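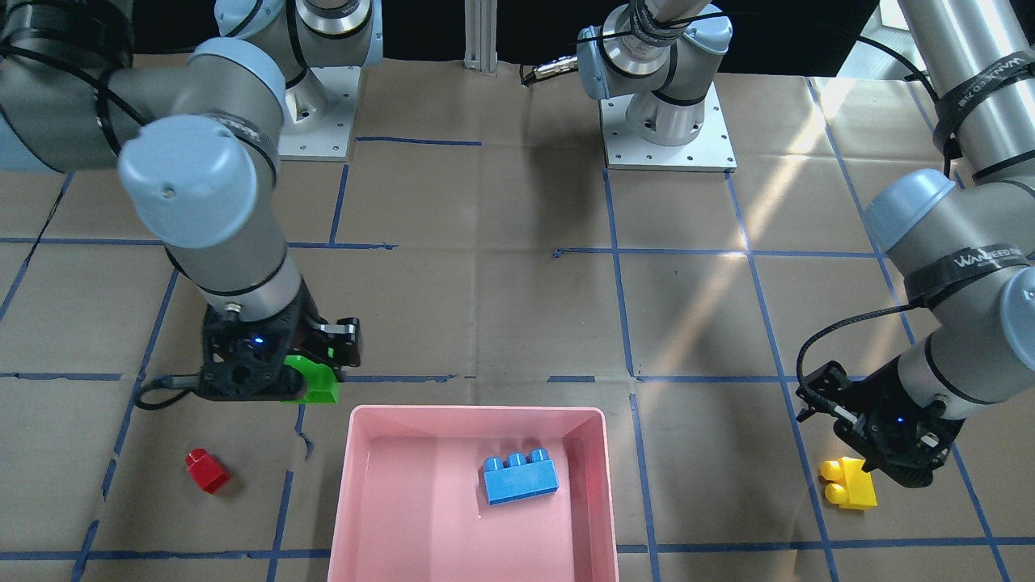 Teaching two arms to clear blocks into a tray

Posted 3 May 2018

If you can pick up a toy block with your own fingers, you can teach a robot to do it. I still get a kick out of that every time! This page covers recording a block-sorting task by remote control on a two-arm bench. We use the Jiltamora recorder, but the steps carry over to most setups.

What you need
Two arms with parallel grippers, a pair of hand controllers, a shallow tray, and a few plastic blocks in different colors. Cover the table in brown kraft paper and lay out a grid in dark blue tape. The tape doesn't have to be perfect (ours is wavy in places), it just gives you squares to call out when you set up each run.

Step 1. Set the starting layout
Put the tray at the front, between the arms, and scatter the blocks on both sides of it. Change the squares every run. If the red block always starts in the same spot, the robot learns the spot and ignores the block.

Step 2. Warm up
Drive both arms for a few minutes with the recorder off. Practice coming straight down over a block and stopping just short of the paper. Sloped blocks are trickier to grip than plain bricks, so give those extra tries.

Step 3. Record
Press start, then move at an easy, steady pace. Pick up with one arm while the other lines up over its next block, but let only one gripper go into the tray at a time. Lower the block, open the fingers, lift straight up. Press stop once both arms are back home.

Step 4. Keep or toss
Watch each run before you save it. A small wobble is fine, and so is a second try at a grip. Toss any run where you bumped the tray or froze for a long stretch.

How many runs?
We had something worth testing at 80 and a really fun demo at 100. Keep 31 layouts aside that the robot never trains on, and use those for testing.

Watch the sun, too. A bright stripe across the paper can throw off the colors, so record some runs with it and some with the blinds down.

Next up: stacking!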